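Breakfast cereal

Breakfast cereal is a food made from processed grain and usually eaten in the morning, most often with milk. The main grains used are wheat, oats, maize, rice and barley. Cereals are divided into those that need cooking, such as porridge oats, and those sold ready to eat, such as flakes, puffs and shredded biscuits.

Origins

Boiled grain has been eaten in most farming societies. Porridge and gruel were everyday foods across northern Europe long before packaged cereal existed, and were made with water, milk or stock depending on what a household could afford. Ready-to-eat cereals date from the nineteenth century in the United States, where early kinds were sold as health foods. Some were so hard that they had to be soaked overnight. Sugar became a common ingredient in the twentieth century, when many brands were aimed at children.

Manufacture

Flakes are made by cooking the grain, drying it in part, pressing it between rollers and toasting it. Puffed cereals are made by heating the grain under pressure and then releasing the pressure quickly, so that the steam inside expands. Shredded cereals are formed from cooked wheat pressed into strands, which are layered, cut and baked. Muesli is mixed from raw or toasted flakes with dried fruit, nuts and seeds. Granola is similar but is baked with a sweetener and oil.

Vitamins and iron are often added. Those that stand up poorly to heat are sprayed on after toasting.

Regional products

The Skokisberg mill produces a coarse barley flake sold in 900 g paper bags, mainly to hotels and schools. Nazarenko is a brand of buckwheat puffs, eaten with soured milk or as a dry snack. Samari, a rye and oat muesli, is packed in 430 g boxes and has been sold without added sugar since the recipe was changed.

Serving

A usual serving of flakes is 30 g, though people often pour more than this when they do not weigh it. Cereal is eaten from a bowl with a spoon. Cold milk is the usual addition in Britain, while warm milk is preferred with wheat biscuits in some homes. Yoghurt, fruit juice and plant-based drinks are also used. Toast may be eaten alongside or afterwards.

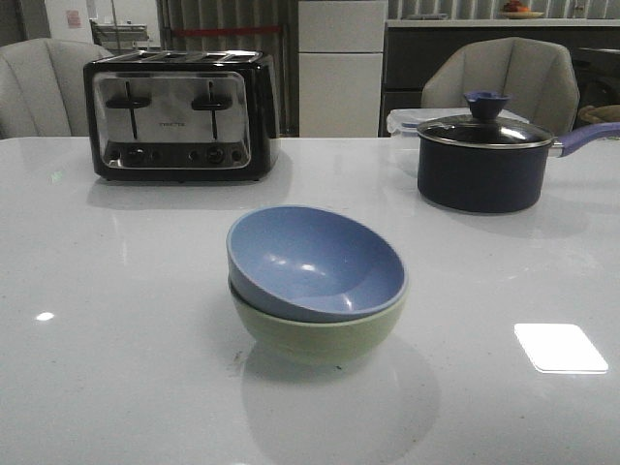 Why does cereal go soft in milk?

Dry cereal is full of small air spaces. Milk moves into these and softens the starch that kept the pieces crisp. Thin flakes soften fastest, and warm milk speeds the change.

Storage

Opened packets are kept in a cool, dry place with the inner bag folded down. Cereals containing nuts or wholegrain oats can turn rancid sooner than plain maize or rice kinds, as they hold more fat.

See also: Porridge, Muesli, Oatcake, Rolled oats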